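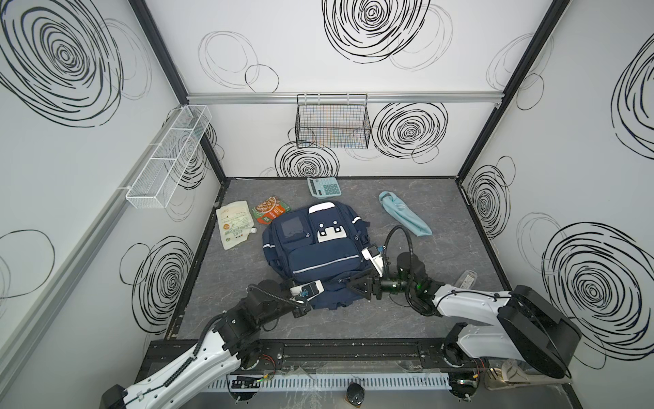 According to Kyriaki Vrettos, the hardest part of a night landing on Titinau is the last minute, when the lights of the fish dock slide behind the hill and the pad is the only bright thing left in the windscreen. Coming in from the west, she said, a pilot gets almost no other clue to how high the aircraft is or how fast it is closing.

Until last year the question did not come up much. The helicopter that links Titinau to the mainland at Wadport flew in daylight, and if someone on the island broke a hip after dark they waited for morning or went by lifeboat. The crossing takes 83 minutes by boat in fair weather. In bad weather the boat often does not go at all.

The night service began in June, after a long argument over who would pay for it. Demel, the company that holds the daytime contract, now keeps a crew on standby at Wadport from dusk to dawn. By April 2025 it had carried 169 patients off the island at night, along with a good many relatives, one vet, and a replacement part for the desalination plant.

A pad that was never meant for it

The pad on Titinau was built for mail. It sits on a shelf of rock above the harbor, 1282 feet from the nearest house by the path, and for most of its life it was a concrete square with a painted circle and a windsock. There was no power to it. When a late flight could not be avoided, people from the village drove their trucks up and left the headlights on, pointed across the concrete and away from the approach.

Apostolos Michailidis drove one of those trucks. He remembers it as cold work, mostly spent waiting for a call that the flight had been canceled. The trucks had to be lined up the same way each time, and a new driver would always get it wrong and dazzle the pilot.

The permanent lighting went in over the winter before the service opened. Green perimeter lights mark the edge of the landing area, and floodlights set low to the ground wash the surface. An approach indicator on the west side shows the pilot whether the aircraft is above or below the right path. Everything can be switched on from the cockpit by radio. A generator shed stands behind the windsock in case the village supply fails, and it does fail, usually when the wind gets into the overhead line near the school.

Salt is the main enemy. Themis Rallis maintains the lights for Christodoulou, the electrical contractor on the job, and comes over on the mail flight to wash the lenses and check the seals. Two of the original fittings filled with water in their first month and had to be replaced with a heavier type. He would have used the heavier type from the start, he told me, but the budget had been fixed by then.
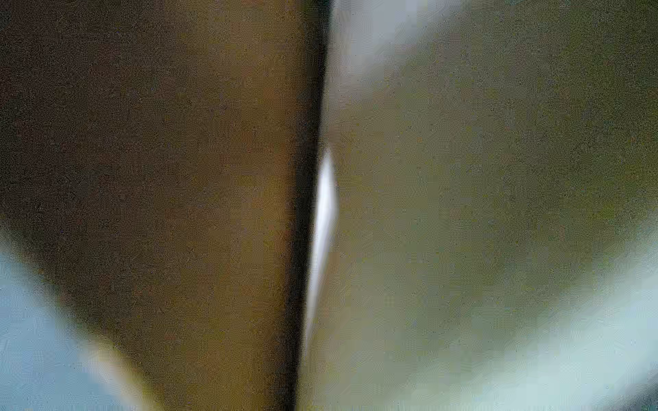 Goggles and training

Good lights at the pad solve only part of the problem. Between Wadport and the island there is open water with no lights on it except the odd ship, and on a night with no moon the sea and the sky look the same. Demel's crews fly that leg on instruments and wear night vision goggles for the start of the approach.

The goggles take some getting used to. They narrow the field of view, so the pilot has to keep turning the head to see what would normally be caught at the side of the eye. They also make judging distance harder. Chak-lun Liu, a training captain, puts new pilots through the island approach in a simulator before they try it over water, and then flies it with them until he is satisfied. Some need a few nights. One pilot with long experience in the mountains needed most of a month.

"Over land you have trees and roads to tell you that you're moving," Liu said. "Out there you have to believe the panel."

The crew on standby consists of two pilots and a paramedic. They sleep in a low building beside the hangar, and the aircraft is fueled and checked at the start of each shift. The target is to be airborne within 20 minutes of the call. Weather is the usual reason for missing it, as the captain will not start engines until the cloud base at the island has been confirmed. The island has an automatic weather station for this, but the captains also like to phone somebody who can look out of a window.

What the island thinks

Opinion on Titinau is mostly favorable. The complaints are about noise, and they come from the row of houses under the eastern departure route. Demel moved the route out over the bay in the fall, which helped when the wind allowed it to be used.

Ayana Negash runs the island clinic and makes most of the calls to Wadport. Before the night service, she said, she had to decide by midafternoon whether a patient might get worse by evening, and she sent people across who could have stayed home. She sends fewer by day now. She has also stopped keeping over 7 days' supply of certain drugs that used to expire on the shelf.

The present contract has one more winter to run. The district has asked Demel to price an extension, and separately to say what it would cost to light the smaller pad at the north end of the island, where the road floods. Rallis has already been up to look at it. There is no power there either, and he thinks the cable would have to come over the hill.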